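Pilla green table cloth, plus the Grernov clamps: quick review

Posted by Fikri Majimbun

Short on time so this is going up in bits. Bought the Pilla cloth in January for the work table. Wanted a plain green top I could put stuff on, sort small blocks and boxes, and not scratch the wood. Had an Ong one before. It slid. Everything on it slid too, and I got sick of pulling the thing straight every time I leaned over.

Paid extra for the Grernov clamps, sold separately, set of 4. Annoying that they don't come with the cloth. Get them anyway.

First thing, the color. Listing said "meadow". It's green. Good strong green, and light brown wood shows up really well on it, so do cardboard boxes. I lose fewer small parts than I did on the old gray mat. My eyes are not great by 9 at night so this matters to me more than it might to you.

Thickness is fine. Not padded. If you drop something heavy you'll still hear it, and the neighbor downstairs will too. I stand blocks on end on it all the time and they stay up, provided you've pulled the cloth tight first. Slack cloth, they tip.

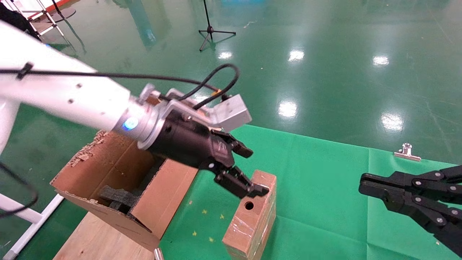 Does it need to be hemmed if you trim it down?
I cut one long side with ordinary scissors and left it raw, and it has shed a few threads but hasn't run. If you plan on washing it a lot I'd fold the edge over and stitch it.

OK, size. The long side is 142 cm, and on my table that leaves a strip of bare wood at the far edge. I like having the strip, boxes can go back there and the green stays clear for whatever I'm working on. If you want full coverage measure first, or go up to the Lolness which is the bigger version from teh same shop. Costs more. Haven't tried it.

Creases. This is my main complaint. It ships folded into a tight little packet and the fold lines are stubborn, both directions, so you get a grid of rectangles. Ironed it on low with a damp towel on top. Better, then I put it away folded (my fault) and they were back. Roll it on a tube if you have the room. They don't bother me for box work. For anything tiny and round I can see it being a pain.

Clamps: small, silver, do the job. One on each far corner is enough to stop it creeping toward you. Open wide enough for my table top, but check yours if it's a thick one. The screw is a bit stiff at first. No marks on the wood so far, though I did stick a scrap of felt under the first one.

Washing, did it twice. Cold, hung over a door. Color held up. Came out a little stiff, softened again after a day of use.
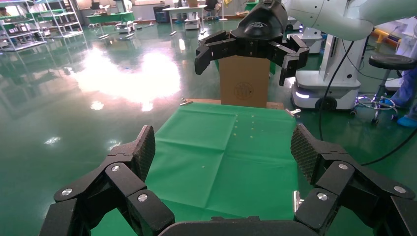
Verdict

Would buy again, for the price. Cloth is a 4 out of 5, loses one for the creases. Clamps a 5 if you forget about them being extra. Seller claims over 900 washes on the label, which, ok, I'm not going to be the one to check that.

Good: color, stays flat once clamped, cuts easy.
Bad: fold lines, clamps not included, no storage tube.

Will update if the cut edge starts comming apart.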